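Home | Forums | Local Elections | Search
2 min read

Ballot petition threshold for the Prerkside council seat
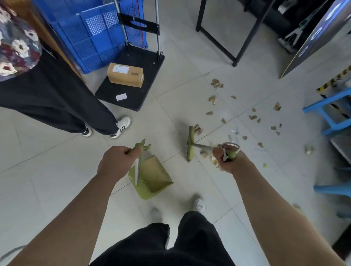 precinct21: The Sobczak slate filed 900 signatures. Clerk struck 200 for address mismatch. Does the minimum apply before or after strikes?

latel_voter: After. Only valid signatures count.

dmarsh: Disagree. The charter says "submitted," and the clerk's office read it that way in the last cycle.

latel_voter: That section covers the filing deadline. Validity is in the next one.

precinct21: Then the cure period matters. Can they refile the struck lines?

S. Phetsri: Sunee Phetsri here, I circulated for Clemach. We had 2 weeks to cure, original signers only.

dmarsh: Clemach ran for county. Different rules.

S. Phetsri: Same form, same clerk. I'd still ask for it in writing before September.

Last updated: 24 July 2024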